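5.3 Failure cases in the bedroom cleanup task

Of the 246 trials run on the Ferura platform, 217 ended with all litter bagged and the bag set down upright. The others failed, and most of them failed in the same way: the policy lost the bag opening. We describe this fault in some detail, as it did not show up in the Nkosi simulator and we had not planned for it.

The task has one arm hold a bag while the other picks items from the floor and drops them in. In simulation the bag is a soft shell with a fixed rim. Real bags sag, and the rim folds inward when the holding wrist turns. Once the rim had folded, the free gripper kept moving to the place where the opening had been and released the item against the outside of the bag. The controller logged these as successful drops. We found the error only when the logs were checked by hand against the final floor state.

A second fault was less frequent but more serious. With the bag held close to the body, the two grippers could come within the safety margin set by the Allance motion planner. The planner then stopped both arms and did not release the hold until an operator reset it.
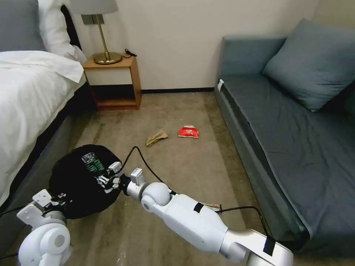 Figure 7. Bedroom cleanup with a drawstring bag held at the left gripper.

Both faults trace back to how the bag is handled before the first pick. The policy brings the right gripper in to work on the bag and tends to leave it there too long. In Figure 7 the right fingers are nearly touching the side of the black bag, while the paper bag and the red wrapper are still on the carpet ahead. Cables add to the problem at this range, as the one from the right gripper arcs over toward the bag and the left gripper. We now require a minimum gap between the wrists before any reach to the floor, and a drop is logged only if the wrist camera finds the rim.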